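Search this site Enter keywords Go

Preka releases Raravia 2, planning software for wiping and clearing counters

JARKBERG, 6 March 2022. Preka has released version 2 of Raravia, its planning and perception software for two-armed service robots. The new version covers one group of jobs, the cleaning of counters and shelves in cafes, tea bars and small kitchens. It is available to existing licence holders from today and to new customers on request.

Raravia takes in camera images from the robot's head and produces a plan for both arms. Version 1 could move single objects from one place to another on a table. Customers who tried it behind a bar told Preka that most of the work there is done with a cloth, in narrow gaps, next to things that should stay where they are. Version 2 was written with that work in mind.

The main change is in how the software treats a cloth. In version 1 a cloth was handled as a flat sheet of fixed size. Version 2 keeps a running estimate of its outline and folds, and of which parts are pressed against the surface. The planner can choose to hold the cloth at two edges and push it along a shelf, or to fold it and press it flat under one palm. It can change from one to the other during a job without putting the cloth down. 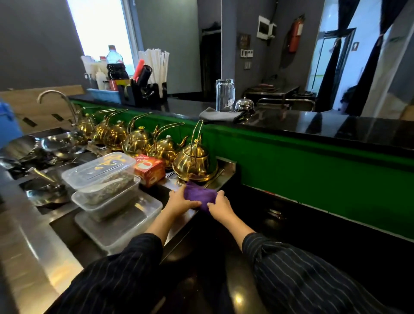 Clearance is the second change. The planner now keeps a separate margin for each object near the wiping path, and the operator can set these margins by type. A kettle with a long spout and a tall handle gets a wider margin than a small box. If the margins leave no room for the hand, the software looks for a way to reach the strip with the edge of the cloth only. If it finds none, it marks the strip as not cleaned and goes on to the next one. The marked strips are listed at the end of the job so that staff can finish them by hand.

Raravia 2 does not move objects out of the way unless it has been told that it may. Preka took this decision after trials in January, when staff said they would sooner wipe behind a few items themselves than look for things that had been put somewhere else. The permission is set for each object type and is off by default.

Shiny surfaces

Polished stone and steel have been a weak point for the perception part of the software. Reflections of lamps, curtains and nearby objects can be read as objects on the surface, and the planner then steers around something that is not there. In version 2 the software compares several images taken as the head moves. A reflection shifts differently from an object standing on the counter, and the software uses the difference to sort one from the other.

Pale specks in dark stone caused a related problem, as version 1 often took them for crumbs. The new version builds a map of the surface pattern before wiping starts and checks against it afterwards. Marks that stay in the same place after two passes are treated as part of the stone. This can go wrong with dried-on stains, and the manual advises staff to look over the counter themselves after the first few jobs at any new site.

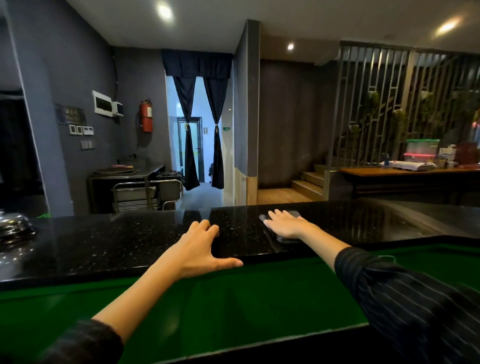
Wiping a polished black counter with a folded dark grey cloth.

Training and test results

The wiping part of the software was trained on recordings of people doing the same work by hand. Preka labelled 403 recordings for this release. Each was divided into short sections by what the hands were doing, such as gripping, pressing, pushing, folding or resting. The labels also say which hand was in contact with the cloth and which was steadying or idle. Pauses were kept in, and so were repeated strokes over the same spot.

A further 60 recordings were held back for testing. On these the software named the correct hand action in most sections. Its weakest results came where one hand covered the other or where a loose sleeve hid the wrist. Work on both cases continues and an update will follow.

Planning time has come down as well. On the standard Raravia computer, a new plan for both arms is ready in roughly 210 milliseconds after a change is seen on the counter. This is fast enough to stop and re-plan when someone reaches across to pick up a cup. The stop itself is handled by the robot's own safety controller and does not depend on Raravia.

Flat items left on the counter

Version 2 adds a setting for thin, flat items such as phones, tablets and card readers. These are hard to see on dark stone and were sometimes wiped over in earlier trials. The software now looks for straight edges and for patches where the surface pattern is missing. Any such patch is left dry and given a margin on all sides. The operator may point out a fixed item once, and its place is then stored with the site map.

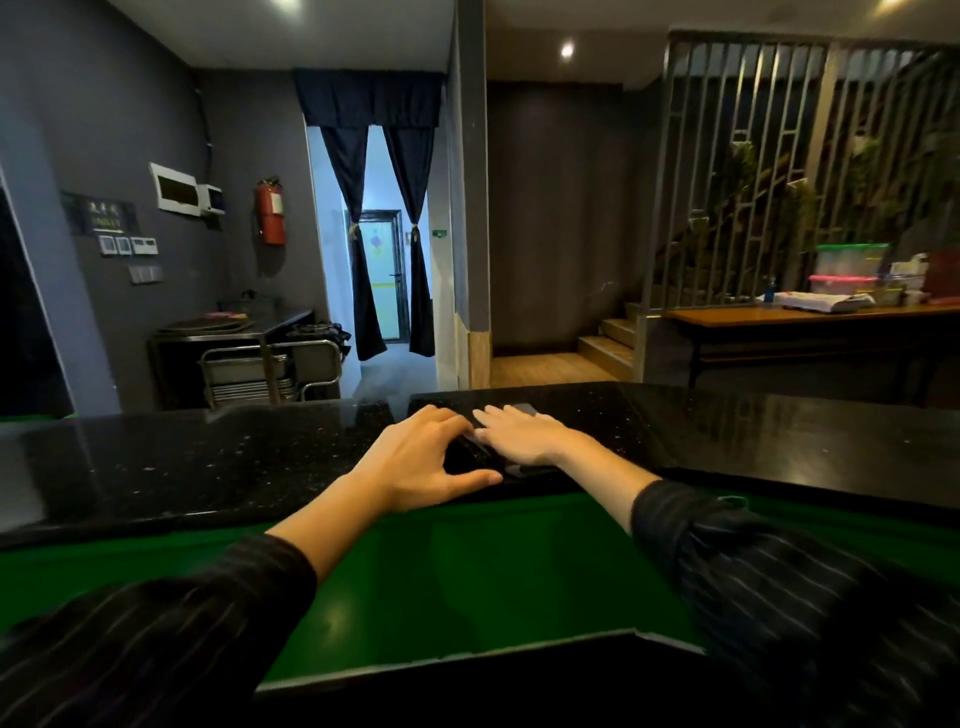

Site maps made with version 1 can be opened in version 2, but surface patterns will need to be recorded again. For a counter of ordinary length this takes one slow pass of the head with the counter cleared. Maps can be edited in the Steyn viewer, the desktop tool supplied with every licence. Steyn has been updated to show cloth contact, object margins and uncleaned strips in separate layers, and it can now play back a job stroke by stroke alongside the plan.

The release also includes 44 fixes. Most concern the log format and the handling of dropped camera images. A full list is in the release notes, together with the known faults. Two are worth mentioning to anyone planning an upgrade: the fold estimate is less reliable for cloths with a bold pattern, and the wiping planner does not yet support curved counter fronts.

Availability

Raravia 2 is free of charge to customers with a current support agreement. The update may be installed through Steyn or from a disk supplied by Preka. Version 1 will receive fixes for serious faults only.

About Preka

Preka develops control and planning software for service robots. Its office and test kitchen are in Jarkberg.

Press enquiries: please use the contact form on the Preka website.

Contact | Copyright Preka, all rights reserved | Back to top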